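Chapter 5
Choosing a Simulation Package for Household Robots

By the end of this chapter you should be able to:
read a supplier's description of a simulation package and identify what is being offered;
separate the cost of the licence from the cost of using it;
judge whether a rendered room is adequate for a given task;
write a short recommendation to a purchasing department.

5.1 The product as offered

The previous chapter treated simulation as a method. The present chapter treats it as a purchase. Most readers of this book will at some point be asked to advise on a package of ready-made rooms, furniture and robot models, and the advice will be expected in a form that a non-specialist can follow.

The package used throughout the chapter is Vasix Interiors, supplied by Galli. It consists of a room library, an object library and a set of scripts for placing a robot arm in any of the rooms. The edition under review contains 721 rooms and 3481 movable objects. Two forms of licence are sold: a teaching licence, limited to a single department, and a full licence, which permits the results to be used in commercial work. A rival package, Pollow, is taken up in Section 5.4 for comparison.

Suppliers tend to lead with the size of the library. Size is a fair starting point, but it says little about whether the rooms differ in ways that matter to a robot. A kitchen that has been recoloured 2 times is, for the purposes of planning a grasp, still the same kitchen. The purchaser should ask how many separate floor plans lie behind the total, and whether lighting, wall finish and furniture can be varied independently.

5.2 Looking at the rendered room

Ekrem Sarıgül, who prepared the laboratory exercises for this chapter, advises students to study single views from a package before running any task in it. Textures, outlines and shadows should each be considered in turn. Shadows deserve particular care - a robot that is outside the camera's view may still change what the camera records, and a vision system trained without such shadows may respond poorly to them.

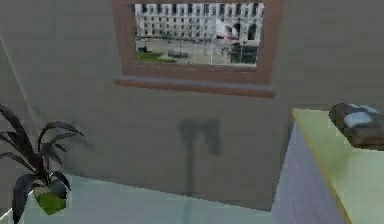 Figure 5.1 A rendered room with window, potted plant and furniture. The shadow on the wall below the sill is that of the robot's arm and gripper.

Note that the textures in Figure 5.1 are of low resolution and that edges are slightly blurred. The view through the window is paler than the room itself. Whether such features count against a package depends on the task. For moving objects from one surface to another they may be acceptable; for reading labels, fine surface detail would be needed.

5.3 Costs beyond the licence

The licence fee is seldom the largest item. Staff time for installation, the conversion of existing robot models and yearly support must all be entered in the estimate. In the Sovel case study, which follows, the department had budgeted for the first of these only. Read the case study in full before attempting Exercise 5.1, and keep your working - it will be required again in Section 5.4.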